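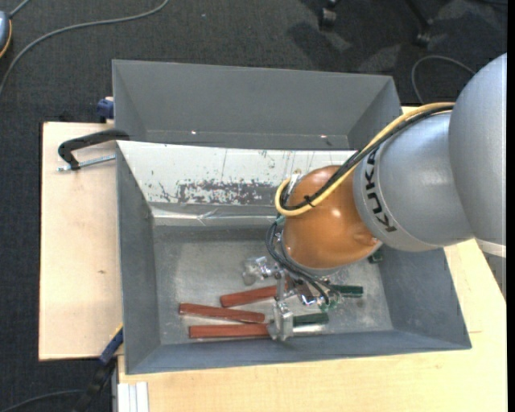

Guvell Vrac 3 : le kit de dévracage pour ceux qui ont cessé de ranger leurs pièces

83 partages · 3 commentaires

Il existe deux façons d'alimenter une machine en barrettes métalliques. La première consiste à demander à quelqu'un de les aligner sur un plateau, avec amour, huit heures par jour. La seconde consiste à les laisser dans le bac où elles sont tombées et à envoyer un bras les chercher. Guvell vend la seconde et continue, par politesse, de chiffrer la première dans ses devis, histoire que le client puisse comparer.

Le Vrac 3 est un kit : pince, faisceau, logiciel de prise et deux jours de mise en route. Le bras n'est pas fourni. Nous le montons le plus souvent sur du KUKA, comme ici, parce que c'est ce que nos clients ont déjà dans l'atelier, parfois sous une bâche. Les autres marques passent aussi, à condition que la baie de commande accepte une consigne externe et que quelqu'un retrouve le mot de passe administrateur. Prévoyez une demi-journée pour le mot de passe.

Ce que le kit sait prendre

Des barres, des barrettes, des profilés courts, des pièces plates à bords francs. Les couleurs lui sont égales : chez nous, les références rouges et vertes servent surtout aux humains, qui aiment savoir ce qu'ils regardent. Les pièces peuvent se croiser, se chevaucher ou s'appuyer contre la paroi. Le logiciel cherche d'abord celle qui est la plus dégagée, puis recommence. Si aucune n'est accessible, il s'arrête et le dit, ce qui le place au-dessus de plusieurs collègues.

Ce que le kit ne sait pas prendre

Les ressorts. On nous pose la question à chaque salon et la réponse reste non. Les pièces huilées au point de briller dans le noir passent une fois sur deux, et nous préférons ne pas vendre une fois sur deux. Les pièces emmêlées, les joints souples et tout ce qui roule relèvent d'un autre produit, le Junisura, qui coûte plus cher et qu'Ikhsan Subramaniam défendra volontiers devant vous pendant deux heures.

La pince

Des doigts métalliques interchangeables, conçus pour travailler au fond du bac et près des parois, là où finissent toujours les dernières pièces. Deux vis par doigt. La clé est dans la mallette ; la seconde clé aussi, car la première disparaît dans la semaine. Course et force de serrage se règlent depuis le pupitre, par référence, et restent enregistrées d'une série à l'autre.

Le faisceau est livré en longueur généreuse et se fixe le long du bras avec des colliers. Laissez du mou au poignet. Vraiment. Un câble tendu fait une très belle installation jusqu'au premier mouvement un peu ample de l'axe 6, après quoi il fait une très belle intervention du SAV, facturée.

Le bac

Le Vrac 3 accepte les bacs rectangulaires à parois inclinées du commerce. Inutile d'en acheter des neufs pour faire joli : les rayures, les traces d'usure et les fonds un peu brillants font partie de la vie d'un bac, et c'est sur des fonds pareils que nous réglons la vision. Une seule exigence, il ne doit pas bouger. Des serre-joints sur le bord du plateau conviennent très bien pour les essais. Pour la production, nous proposons un cadre de bridage Zindville, plus présentable devant un auditeur.

Deux bacs peuvent être posés l'un derrière l'autre. Dans ce cas, le logiciel enregistre chacun comme une zone séparée et passe de l'un à l'autre selon l'ordre que vous lui donnez. Il est possible de lui donner un ordre absurde. Il l'exécutera.

Contenu de la livraison

- pince avec deux jeux de doigts
- faisceau, tuyaux souples et colliers
- logiciel Guvell, licence pour un poste, sans abonnement
- 3 références de pièces paramétrées par nos soins
- mallette d'outillage, avec ses deux clés
- notice de 120 pages, dont un index qui sert à quelque chose

Les références supplémentaires se créent sur place. Comptez une matinée pour la première, le temps de lire la notice, et beaucoup moins pour les suivantes. Au-delà de 400 références, appelez-nous : le logiciel suit, mais le menu déroulant devient pénible.

Essais sur vos pièces

Envoyez-nous un carton de pièces réelles, prises dans la production, pas les belles de la vitrine. Agnes Dunbar, qui dirige le laboratoire d'essais, les passe au bac et vous rend un rapport avec les prises réussies, les prises manquées et, quand il le faut, la phrase « nous déconseillons ce projet ». Elle l'écrit plus souvent que le service commercial ne le souhaiterait. L'essai est gratuit, le retour du carton aussi. Les prochains créneaux s'ouvrent en juin.

Prix et délais

Sur devis, comme partout, et nous savons ce que vous en pensez. Le prix dépend de la pince, du nombre de références et de l'âge de la baie de commande. La distribution et l'installation passent par Babalola, qui assure aussi la formation des opérateurs. Les pièces d'usure sont tenues en stock. Le guide de sécurité de la cellule est remis à la commande ; l'analyse de risques du poste complet reste à la charge de l'intégrateur, et le formulaire vierge se trouve en annexe de la notice.

Fiche mise à jour le 17 mai 2026.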